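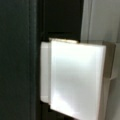 *Wrist camera view: white block, dark green panel to the left.*

## The shopping list, revised again

Budget season has come round, and with it the spreadsheet that Gradwood's handling cell has been living in since March. It has 27 rows. The arm itself takes up one of them. Anyone who has ever bought a printer will know how the other 26 got there.

When we first put the cell in the plan, we did what everybody does and priced the robot. Graralden sent a tidy quote, we all nodded at it, and the number went into the box marked "robot" as though the matter were closed. Then someone asked what it would stand on. Then someone asked what it would see with, and the afternoon went rather quickly after that.

So for any department putting in a bid for the coming year, a few notes from the people who filled in the form twice.

**Cameras.** Put in a line for the wrist camera, and put in a second line for a spare. A small camera up at the gripper gives a close view and a soft one, as the picture shows: edges blurred, one very bright white face and a good deal of near-black beside it. We had budgeted for the camera and left out lighting altogether, on the theory that the building already had some. A diffuse lamp on a bracket is now row 14. The bracket is row 15, and it costs more than the lamp.

**Grippers.** Geditz will sell you one set of fingers or a case with several. We bought the one set. Glossy, smooth-sided things are awkward to hold, and softer finger pads went on the list within the month. Pads are consumables, so please put them under running costs and not under equipment, or Finance will send the whole form back with a polite note. We have two of these notes and would be happy to lend you one.

**Cables.** 100 metres sounded like plenty.

**Software.** The Veloso licence is yearly and charged per arm. The first year was folded into the purchase price, which made it look free, and the renewal arrived looking like a mistake. It was £1,564 and it was correct. Enter it for every year you mean to keep the thing switched on.

**Floor space.** Not a purchase, strictly, but it belongs in the plan. The arm needs its reach, the fence needs to clear the reach, and a person needs to get round the fence with a trolley. Draw it on the floor in tape before you sign anything. Tape is cheap and comes out of stationery.

**People's time.** The row most often left blank. Setting up a pick takes an afternoon if it goes well and the rest of the week if it doesn't, and whoever is doing it is not doing their own job meanwhile. We entered nought hours last year. This year's figure is larger and has been described as "brave".

On the question of a second arm: yes, it is on the list, and no, it has not been approved. The case for it rests on the first one being busy for most of the day, and we'd like a full quarter of running logs behind us before making that claim to people who can count. If you have work that might suit the cell (boxy items, nothing too heavy, nothing anyone would cry over) then tell us now, as a queue of jobs makes a far better argument than a brochure does. Graralden have offered a discount for ordering two together, and have been offering it at regular intervals ever since.

Leasing came up as well. It spreads the cost nicely and includes servicing, but the arm would have to go back in the same state it arrived in, and ours already has a sticker on it.

The blank planning form is on the shared drive in the Equipment folder, next to three older versions with "final" in the name. Please use the one with "September" in the title and return it before the end of the month. Quotes should be attached, with delivery included. Delivery is row 27.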